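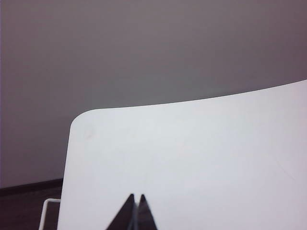 Painting a small room, quick notes

Typing this up between coats so excuse the mess. Been doing our own rooms for years, the house is a 1940 build and every wall in it has a mood.

Before you open a can

Wash the walls. Yes even if they look clean. Warm water, a squirt of dish soap, old sponge. Then again with plain water. Kitchens need it twice, grease climbs higher than you'd think.

Fill nail holes with a small putty knife, let it dry, sand it flush, wipe off the dust. Big dents want two thin fills. One thick one sinks in the middle and you'll see it forever once the lamp is on.

Outlet covers off. Screws in a sandwich bag, bag taped to the cover. I skipped the bag once and spent a Thursday evening on my knees with a flashlight.

Picking the color

Gray is tricky. Some go blue, some go green, plenty go purple as soon as the sun drops. Paint a test patch on cardboard, a good big one, and move it around the room. Look at it at breakfast and again with the lights on. Don't judge it next to the old color, tape a sheet of white paper behind it.

Write the color number inside the closet door in pencil. Ours says 693 and that's saved me a trip to the store more than once.

Tape

Press the edge down with a plastic card. Pull it while the paint is still a little soft, slowly, back on itself at an angle. If it's dried hard run a blade along the line first or you get those long rubbery strips coming off with it.

Cutting in

Angled brush, 2 inch or so. Dip a third of the bristles, tap both sides, don't wipe. Do one wall's edges then roll that wall right away while the edges are wet. If you cut in the whole room first you get a darker border all the way round, like a picture frame.

Rolling

Lint comes off new roller covers. Wrap it in tape, peel, done.

Load it properly. A dry roller makes that sticky hissing sound and leaves bare specks. Work in strips top to bottom, overlap a bit, finish each strip with one light pass in the same direction. Then leave it alone!! Going back over half dry paint is how you get patches.

Doors closed, fan off while your rolling. Fan on after.

Between coats

Read the can for the wait time and add an hour if it's raining. Roller goes in a plastic bag, squeeze the air out, into the fridge. Fine overnight. Label it if you share the fridge, my brother in law Cheng-en Tu opened ours thinking it was leftover burrito.

Light sand between coats only if you feel grit. 220 paper, barely touching.

Scuffs later on

Damp cloth first. Then a tiny bit of baking soda on the cloth, rub softly. Melamine sponges do work but they leave a shiny spot on flat paint, so try low down behind a door.

Touch ups: keep 6 oz or so in a jam jar, filled nearly to the top so there's not much air in it. Shake, dab with a scrap of foam, feather the edges outward. A brush shows more.

Cleanup

Scrape the roller back into the can before you rinse it, theres a surprising amount in there. Hang brushes bristles down. Lid on with a rubber mallet and a rag over the rim.

Ok second coat is calling. Trim and doors next time.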